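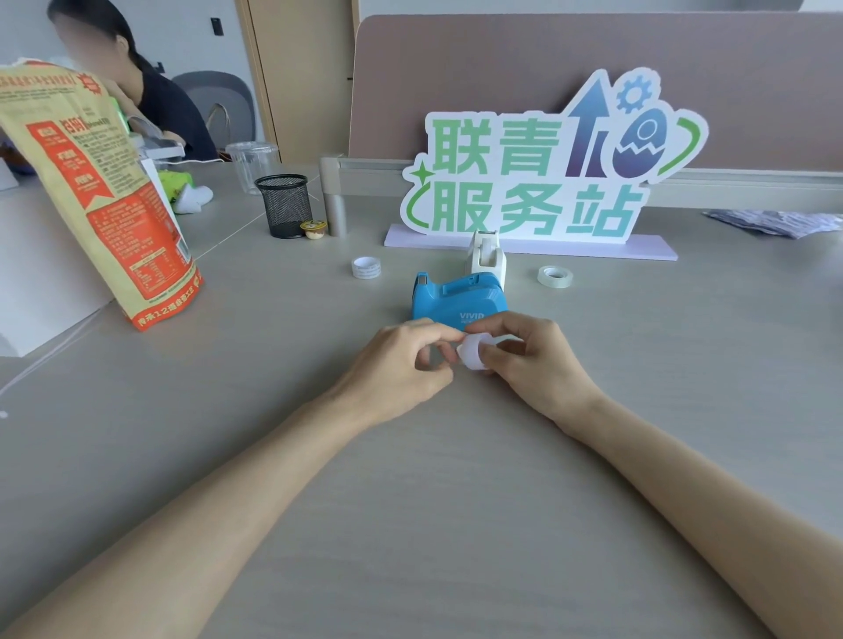 Tape desk. Small white roll held in both hands, blue VIVID dispenser behind it.

Oct 23, 2020

OK, writing this down while I still remember the order of things. The tape loader faulted again, and this time it did it in a way I don't like at all.

Short version: the arm closed on a roll, lost it, decided it still had it, and went on to press an empty gripper down into the dispenser at full insertion force. Dispenser cracked across the front. No one hurt, no one near it, door shut. But the stop that should have caught it didn't, and that's the part I care about.

Cycle 1172 of the long run on the Istelberg bench. Everything before it was clean except for 2 missed picks in the morning, both caught by the vision check and retried like they should be. I'd gotten pretty relaxed about it and was working on the cable chain drawing when I heard the crunch. By the time I looked up, the arm was sitting with its fingers jammed in the roll slot and the status light was still green. Green! I hit the e-stop and it dropped out fine, so at least that part works.

Pulled the log off the Priramari controller before touching anything else. (Please do this. In May we power-cycled first and lost the buffer, and I spent days guessing.) Here's what's in it:

Grip closes on the roll, width reading normal.
Lift, normal.
Partway through the move over, the width reading drops to fully closed. So the roll is gone. It was on the floor of the cell, under the rail.
Controller sets grip_lost. Good.
Then grip_lost clears itself, and the insertion starts as if nothing happened.

I stared at that last one for a long time. The flag is supposed to stay set until somebody acknowledges it. What I think is going on: when I put the debounce in over the summer, to get rid of the false trips from the noisy width sensor, I gave it a 300 ms window, and the window re-reads the grip *command* when it expires and not the measured width. The command still says "closed on part," so the controller is happy. If the roll falls early in the move you never see it, since the vision check looks again before the insertion. If it falls late, the window runs out after the vision check is already done, and away we go. That would explain why it took so long to show up. My code, my bad.

Second problem, separate from the first. The force limit on insertion is meant to fault at 60 percent of what I found in the parameter file today, which was 109 N. I don't know when that got changed or who did it, and it could easily have been me during the stiff-roll tests. There's no comment on the line. Bare fingers against a plastic slot with that much behind them is going to break the slot every time, and I'd rather not think about a knuckle.

On why it dropped the roll in the first place, I went back to doing it by hand for a while and paying attention to my own fingers. The small rolls are awkward! The picture at the top is pretty much the hold I mean: left fingers wrapped over the top, right thumb and index finger on the side, both hands on one little roll. You don't really squeeze it. One hand keeps it from tipping while the other hand holds on. The Nenen gripper has two flat pads and that's it, so any tilt at pickup turns into a roll hanging from one corner of each pad, and then all it takes is a quick wrist turn. I tried it with only a thumb and finger, held flat like the pads, and dropped it on the desk over and over. The bigger clear rolls behave much better that way, more edge to get hold of.

I also want the next tests to use more than one dispenser. We only taught the loader the Hebden fixture, and real ones are all over the place. Even on the one desk there's the low rounded blue one and then a taller, narrower cream one right behind it with the slot up at the top. An insertion height that's fine for one could be a straight hit on the other. If the force limit is wrong too, well, see above.

What I did before leaving the bench:

Locked the cell out and put the tag on. Leave it on, please, even for a quick look.
Saved the log and the parameter file as they were, in the fault folder, read only.
Put the force limit back in the offline copy. Not loaded yet.
Bagged the cracked dispenser and the dropped roll together. There's a shiny scuff on the roll's core that might be from the pad edge, or might have been there already. I can't tell.

To do:

Make grip_lost latch for real, with a manual reset, and have the debounce read measured width only.
Test it by pulling the roll out at different points in the move. With a string through the guard, NOT by hand.
Second width check right before insertion starts. Cheap, should have been there all along.
Lock the parameter file or at least get change comments on it.
Status light: find out why it stays green while the arm is pushing on something it shouldn't be. Could be it only looks at motor faults. Haven't traced it.
Ask about curved pads. A V shape might hold the small rolls on its own and then half of this goes away, but I want the latch fixed first.

Also the rail under the cell has a sharp corner on the left side, found it with my sleeve while fishing the roll out. File it down.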